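6. Quando a pinça perde o objeto ou para a meio da recolha

Se chegou a esta secção, o mais provável é que a célula tenha parado com o aviso "Preensão não confirmada" e que esteja à espera de alguém que lhe diga o que fazer. Não se apresse. O aviso é incómodo, mas foi pensado para parar o braço antes de haver estragos, e quase sempre resolve-se sem chamar a assistência. Leia primeiro a secção até ao fim e só depois vá até à caixa, com calma e com a consola na mão.

Convém explicar como nasceu este capítulo. Na primeira versão do manual do Plandari dedicávamos duas linhas ao assunto, e foi a Xiomara Mercado, que acompanhou as primeiras instalações, quem insistiu em que merecia bem mais. Numa delas, o operador reiniciou o ciclo com a pinça ainda meio fechada sobre um objeto entalado; o braço tentou subir, a carga lateral disparou a proteção e um cabo do punho ficou trilhado contra a parede da caixa. Não houve feridos, felizmente, mas a célula esteve parada até chegar um cabo novo, e ainda hoje agradecemos a quem nos escreveu a contar tudo com tanto pormenor.

CUIDADO: nunca meta as mãos na caixa com o braço em modo automático, mesmo que ele pareça parado. Um braço à espera de confirmação pode retomar o movimento assim que a consola receber resposta.

6.1 Antes de tocar em qualquer coisa

1. Prima a paragem de emergência da consola. Espere que o indicador de acionamentos se apague.
2. Rode o seletor para modo manual e retire a chave. Guarde-a no bolso, se faz favor, e não em cima da mesa.
3. Olhe para a pinça de lado e de cima. Procure perceber se está a segurar um objeto, se está apenas encostada a ele ou se tem algum preso entre os dedos e o fundo.
4. Anote o código que aparece no ecrã. O código 17 indica que os dedos fecharam sem encontrar nada; o código 6 indica que fecharam sobre alguma coisa, mas sem chegar à posição esperada.
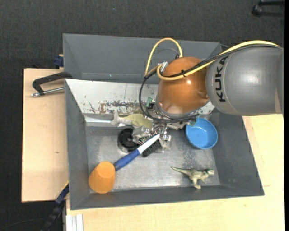 O código 6 é de longe o mais frequente quando os objetos estão amontoados. Os cabos finos e compridos são os piores: a pinça apanha-os na diagonal, encosta ao vizinho e os dedos ficam a meio curso, convencidos de que há ali uma coisa mais larga do que a que está prevista no programa. Os objetos redondos e ocos também dão que fazer, pois rolam ao primeiro toque e vão encostar-se a outro.

6.2 Libertar a pinça

1. Confirme que não há ninguém junto à caixa além de si.
2. Volte a pôr a chave, mantenha o modo manual e escolha a velocidade reduzida. Rearme a paragem de emergência.
3. Abra a pinça pelo menu Ferramenta, um toque de cada vez. Se ouvir um estalido seco, pare e volte ao ponto 1 de 6.1.
4. Com a pinça aberta, suba o braço na vertical, sempre no eixo Z da base. Suba 300 mm antes de fazer qualquer movimento lateral; se a sua caixa for do modelo alto, suba 400 mm.
5. Durante a subida, vá olhando para os cabos junto ao punho. Devem acompanhar o movimento com folga, sem esticar nem roçar na parede da caixa.
6. Prima de novo a paragem de emergência, retire a chave e só então afaste os objetos uns dos outros com a mão.

Nota: se a pinça não abrir no ponto 3, não a force com uma chave de fendas nem com outra alavanca. Sabemos que a tentação é grande! As articulações dobram com facilidade e um dedo empenado passa a dar o código 6 em todas as recolhas.

6.3 Verificações antes de retomar

1. Passe um pano seco pelos dedos da pinça e veja se fecham alinhados.
2. Examine os cabos ao longo do braço e as abraçadeiras que os prendem. Uma abraçadeira solta deixa o laço descer, e um laço descido acaba mais tarde ou mais cedo debaixo do punho.
3. Experimente os grampos que fixam a caixa. Se a caixa cedeu, mesmo que pouco, repita a calibração do capítulo 4.
4. Faça um ciclo completo em vazio, em velocidade reduzida, com a mão perto da paragem de emergência.
5. Retome o modo automático e fique a ver as primeiras recolhas até ao fim.

CUIDADO: se o aviso voltar a aparecer logo na primeira recolha, não o confirme outra vez. Deixe a célula parada e contacte a assistência da Dorasen, indicando o código e a posição em que o braço ficou. Pode pedir para falar com o Hadi Obeidat, que trata dos casos de pinça e tem muita paciência ao telefone.

A substituição dos dedos e dos cabos do punho está descrita no capítulo 9.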